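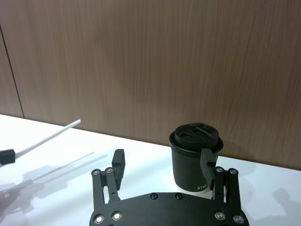
Robotics > Robot learning > Data gathering > Demonstration collection

Last updated: August

Demonstration collection is the gathering of recorded examples from which a robot is meant to learn a task. A person makes the robot do the job, by one means or another, while cameras and joint sensors record what happens. The recordings are later fed to a learning system, which is expected to work out what the person had in mind. It is one of the more expensive parts of robot learning and one of the least photographed, as it consists mainly of people doing a small chore over and over.

Terminology

A single recorded attempt at a task is called an episode or a demonstration. Some groups keep the second word for attempts that succeed, and have a number of less printable words for the others. The person in control is the operator. A set of episodes covering one task is a task set, and several task sets bundled together are a dataset, or, in grant applications, a foundation.

Methods

In teleoperation the operator moves a controller of some kind and the robot follows. The controller may be a pair of handheld grips, a headset, or a smaller copy of the robot's own arms. The last option, often called leader and follower, is popular for work with two arms because most operators can learn it in an afternoon. Unlearning the stiff, careful movements they pick up along the way takes longer.

In kinesthetic teaching the operator takes hold of the arm itself and pushes it through the motion. It needs no extra hardware, but the operator's hands and sleeves tend to turn up in the recordings, and a model trained on them may come to regard sleeves as part of the job.

A third approach leaves the robot out. The operator works with a handheld gripper fitted with a camera, and the motion is transferred to a robot afterward. This is faster and can be done in any kitchen. It also lets people make movements that no arm in the building can repeat, a fact usually found out at the transfer stage.

Cameras

Most stations record from more than one viewpoint. A wrist camera sits near the gripper and sees the fingers and whatever is close to them, at the cost of seeing very little else. A chest-height or overhead camera covers the table and both arms, but small contacts disappear behind the hardware. The two are recorded together and matched by timestamp. Clocks that disagree by a fraction of a second can produce a robot that closes its fingers slightly before arriving. 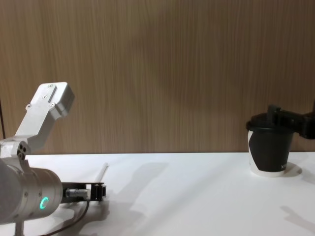 Work with two arms: one gripper at the lid of a takeaway cup, the other low over the table near a slim white stick.

Choice of tasks and objects

Tasks are picked to be dull for a person and hard for a machine. Cups, lids and straws are common choices. They are cheap, they come in many shapes, and they punish small errors: a lid opening is small, a thin stick can turn in the fingers, and a paper cup records every excess of grip as a dent. Handling a cup with one arm while the other brings something to it also tests coordination between the arms, which a model can't easily fake by being good at one half of the job.

Backgrounds receive less thought than objects. A plain table against a single wall makes for tidy recordings and for models that are very attached to that wall. Many collection plans therefore call for changes of lighting, table covering and object position between episodes. Many operators, left alone, put the cup back where it was.

Quantity and quality

How many episodes a task needs is disputed. The Clirik collection guide asks for 1,000 per task, while Oltmanns, a rival set of guidelines, settles for 800 and spends the savings on review. Each cites results in its own favor. Both agree that the first day's recordings from a new operator should be kept apart from the rest, and both are vague on what should then be done with them.

Failed episodes were once thrown out. Current practice is to keep them, properly labeled, together with recoveries — attempts in which something slips and the operator puts it right. A model that has seen only perfect work has no idea what to do after a mistake, and it will make one. Staged recoveries are also recorded, although operators asked to drop something by accident seldom do it convincingly.

Labeling

Each episode usually carries a short text instruction, the name of the station, and a mark for success or failure. The Vomier format uses 4 grades of success, of which 2 see regular use. Fastine, a review tool built around the same format, lets a second person check the marks at high speed. Reviewers report that the arms look far more competent this way.

See also

Imitation learning
Teleoperation
Bimanual manipulation
Operator fatigue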